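Buenas prácticas para registrar ensayos de manipulación en simulación
Informe de proyecto, segundo curso
Autoras: Helmi Rantala y Tayla Lowther
Tutora: Ritva Leinonen

1. Punto de partida

El grupo anterior dejó en la carpeta Skatow 1042 ensayos simulados de una mano robótica que trabaja con vasos y cuencos sobre una mesa. Al intentar repetirlos vimos que muchos no decían con qué versión de la escena se habían hecho ni qué se consideraba un ensayo válido. Nuestro proyecto consistió en redactar unas normas de registro y probarlas con una muestra.

2. Método

Revisamos 166 ensayos, elegidos al azar con una semilla fija. Cada una los clasificó por separado y después comparamos las hojas. No coincidimos en 39. La mayor parte de los desacuerdos venía de los vasos volcados: una los contaba como fallo y la otra como posición inicial permitida. Ulla Kiiskinen, del curso superior, hizo de tercera lectora en esos casos.

3. Normas propuestas

3.1. La posición inicial de cada objeto se guarda antes de mover la mano, incluida su orientación (de pie o tumbado).
3.2. Un objeto tumbado no invalida el ensayo si la hoja de condiciones lo admite.
3.3. El criterio de éxito se escribe antes de ejecutar la serie y no se cambia hasta que termina.
3.4. Los ensayos fallidos se conservan con el mismo detalle que los correctos.
3.5. Todo cambio en la mesa, los objetos o la iluminación da lugar a un número de versión nuevo.
3.6. La semilla aleatoria figura en el nombre de la serie.

4. Resultados

Aplicamos las normas a una serie nueva, llamada Ginine. Rellenar la hoja llevó alrededor de 42 minutos, bastante más de lo previsto. Los desacuerdos sobre vasos volcados desaparecieron, aunque quedaron dudas con los ensayos interrumpidos por contacto con el borde del cuenco. La norma 3.3 fue la más difícil de cumplir, y la incumplimos una vez.

5. Pendiente

Falta definir qué se hace con un ensayo interrumpido. La hoja de condiciones se entregará al grupo siguiente en septiembre, junto con la escena de mesa.
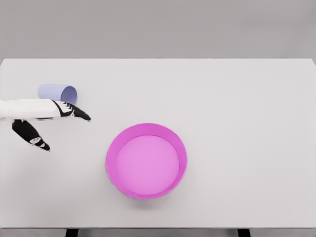 ¿Por qué conviene conservar los ensayos fallidos?

Porque sin ellos no se puede calcular la tasa de éxito de una serie ni comprobar si un fallo se repite en las mismas condiciones.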